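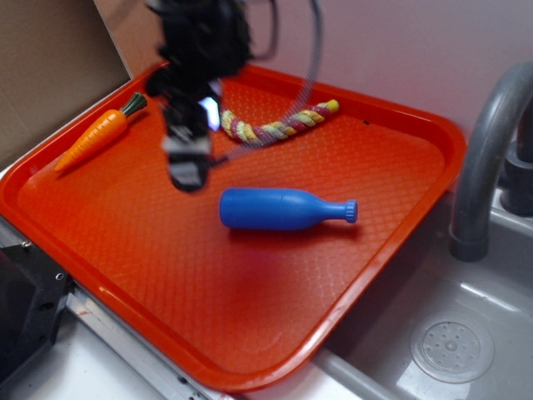 Can you buy a machine yet that will clear up the kitchen after tea? You can buy a dishwasher, and for the clearing up you still have your own two hands.

Blog > Home and Machines > Are we there yet

22/08/2026

I get asked this by my sister every few months, generally while she's scraping plates, and I've given her the same reply for years. She thinks I'm being sour. Perhaps I am. I spent a long stretch on the packing line at Bustberg, where a salesman would come in every spring with a film of an arm putting things in boxes, and every spring we carried on putting things in boxes ourselves.

So look at what the arms are being given to do. A plastic bottle, a toy carrot and a bit of braided rope on a red tray, next to a toy sink. My niece had that job sorted before she could talk. I don't say it to be rude about the people doing the work, because a bottle lying on its side and a rope with a knot in the end are hard things for a machine to get hold of, each in its own way. A rope doesn't keep its shape. A smooth round bottle rolls off if you nudge it. I can see why you'd start there. I just wish the adverts would start there too.

What I want to know, whenever somebody shows me one of these, is what happens on a bad day. Put the carrot under the rope. Put gravy on the bottle. Swap the tray for the one I've got, which has a warped corner and won't sit flat. A real sink at half past six has a pan soaking in it, a fork you can't see and somebody reaching past you for the kettle.

Yara Karam, who I used to share a shift with, is at Plistholm now and she's kinder about all this than me. They've had a Brandivik arm on the returns bench since March. She says it's fine with cartons, slow with bags and useless with anything that dangles, so the dangling stuff goes in a crate and a person does it at the end of the shift. I asked how often somebody has to step in. She said about 3 times an hour when the work is easy. It doesn't sound like much until you think about your own kitchen. Who wants to be called back from the sofa to help the thing with a tea towel?

The makers like to talk in big numbers. Dabbas sent me a leaflet boasting of 1,000 picks without a fault, and when I read the small print it was all the same box. Show me odd socks.

I'd be glad to be wrong, mind. My knees aren't what they were and I'd hand over the washing up tomorrow. If anyone reading has one at home that does a proper job on greasy pans, leave a comment and tell me what you paid for it.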